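Compact refrigerator

A compact refrigerator, also called a mini fridge or bar fridge, is a small household refrigerator made for rooms where a full-size kitchen model would not fit or is not needed. Compact refrigerators are common in bedrooms, dormitories, offices, hotel rooms and studio apartments. They are used mostly for drinks, snacks, leftovers and small amounts of fresh produce.

Description

Most compact refrigerators are box-shaped, with a single door hinged on one side and a flat top. The smallest kind, often sold as a cube, is low enough to stand on a table, a desk or a low cabinet. Taller ones reach to waist height and stand on the floor. The outside of the cabinet is usually painted steel, in black, white or gray. The inside is nearly always a one-piece white plastic liner, and the inner face of the door is molded from the same kind of plastic.

Features differ a good deal between models. A basic unit may have nothing more than an open compartment and a shallow rack or two on the door. Others have a removable wire or glass shelf, a can holder, a small crisper drawer or an ice compartment. The temperature control is normally a dial, placed either inside the compartment or on the back of the cabinet.
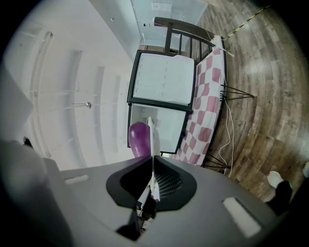 A mini fridge with its door open, in a room with a bed.

Cooling systems

Three systems are in general use. Compressor models work the same way as a full-size refrigerator. They cool quickly and hold a steady temperature in a warm room, but they hum when the compressor is running and are heavy for their size. Thermoelectric models have no compressor and few moving parts apart from a fan. They are light and fairly quiet, but they can only cool to a certain amount below the temperature of the room, and in hot weather may not be cold enough for meat, milk or cooked food. Absorption models use a heat source to move the refrigerant. They are close to silent and are often found in hotels and recreational vehicles, though they tend to use more electricity than compressor models when run from the mains.

Placement

The surface under a compact refrigerator should be level, firm and strong enough to hold the unit when it is full. A fridge that leans forward may have a door that swings open by itself. If it stands on a tablecloth, the cloth should lie flat under the feet and should not hang over any vents.

Space must be left for air to move. The owner's manual gives the clearance for each model, and manuals commonly ask for a gap of 4 inches at the back and sides. The door also needs room to swing. On many units the hinges can be moved to the other side, which helps when the fridge stands in a corner or next to a bed.

Units placed in bedrooms are best kept out of direct sunlight and away from heaters. Bedding and curtains should not rest against the cabinet.

Storing vegetables

Compact refrigerators are designed mainly with drinks in mind, and vegetables need a little more care in them. The compartment is small, so the back wall is never far away, and produce that touches it can freeze. Spots near an ice compartment are the coldest. The door shelves are the warmest and suit bottles and jars.

Eggplant is a good example of a vegetable that does not do well in strong cold. Below 50 degrees Fahrenheit it may develop pitted skin, brown flesh and dark seeds after several days. It is still commonly refrigerated for short periods, especially in warm climates. The usual advice is to keep it whole and dry, to leave the stem cap on, and to cook it within 3 days. It should not be washed before storage.

Long varieties of eggplant can be awkward in a cube model. Standing them upright may bend or bruise them, and laid directly on a wire shelf they can pick up marks. A plate solves both problems. It also keeps the vegetable away from spills and allows it to be lifted out in one movement. An oval plate fits a long eggplant better than a round one of the same width. The plate should be narrower than the compartment by a finger's width on each side, so that it can go in straight and the door can close.

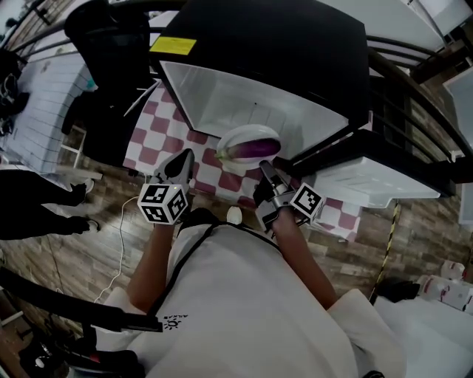
Cleaning and defrosting

A compact refrigerator should be emptied and unplugged before it is cleaned. The liner is wiped with a soft cloth and warm water with a little baking soda or mild dish soap, then dried. Scouring powder scratches the plastic. The door gasket collects crumbs in its folds and should be wiped at the same time, as a dirty gasket does not seal well.

Many models with an ice compartment have to be defrosted by hand. This is done with the door open and a towel or tray at the bottom to catch the water. Ice should never be chipped off with a knife, which can puncture the cooling lines. After a unit has been moved on its side, it should stand upright for several hours before being switched on.

Energy use

A compact refrigerator uses less electricity in total than a full-size one but more for the space it cools. Small cabinets have thin walls and lose a large share of their cold air each time the door is opened. A unit that is packed too tightly also works poorly, as air cannot pass between the items. Units not needed over the summer, such as those in student rooms left vacant in July, can be unplugged, dried and left with the door propped open to prevent mold.

See also

Crisper drawer
Eggplant
Food storage
Refrigerator
Thermoelectric cooling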